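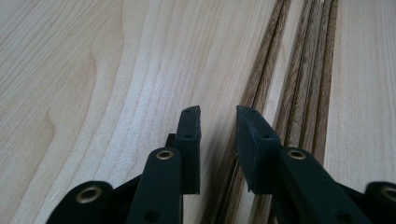 Trultdale Recipe Cards, data card

Version 3

Summary

Trultdale Recipe Cards is a collection of 600 handwritten recipes, typed into plain text and sorted by dish. The cards come from families who lived in the Trultdale valley and from the kitchen of the old Kiani boarding house. Most are in English. A smaller part is in Urdu or Korean, and these have an English translation beside the original text.

The collection is meant for people who study home cooking, old measures and the language of recipes. You can also simply cook from it.

What is in the folder

cards.csv has one row for each recipe. The columns are card_id, title, family, language, ingredients, method, notes and reader.
measures.csv explains the old measures, for example "teacup", "gill" and "butter the size of an egg".
words.txt is a list of 4000 food words as they are spelled on the cards, with the modern spelling after a tab.
translations is a folder with 145 files, one for each card which is not in English.

All files are UTF-8. Please open the CSV files with this encoding, or the Urdu and Korean titles will be broken.

How the text was made

Each card was typed by one reader and checked by a second one. Razia Orakzai and Daniyal Sethi read the Urdu cards, and Seon-mi Baek read the Korean cards. Fahad Sial prepared the table of measures. When the two readers did not agree, both readings are kept in the notes column with a slash between them.

We did not correct the spelling on the cards. "Vinigar" stays "vinigar". A word nobody could read is written as [?], and a word lost under a stain is written as [stain].

Known problems

The family column is empty for many of the boarding house cards. They were kept in one tin and the cooks did not sign them.

Oven heat is mostly given in words – "slow", "quick", "good and hot". We do not convert these to degrees.

Some recipes for canning and for salted meat are not safe by the rules of today. They are marked OLD METHOD in the notes. Please do not follow them for food you will eat.

Cards Emau-12 and Emau-21 are the same plum cake from two sisters, with different amounts of sugar. This is not a mistake, so please leave both.

Changes in version 3

Added the Hallow family cards.
Moved the reader initials from notes to their own column.
Fixed the tab errors in words.txt, which began in January with the second version.

Use and contact

You may copy, print and change the text freely if you name the collection. For corrections, write to Haris Zaidi with the card_id and the line you think is wrong.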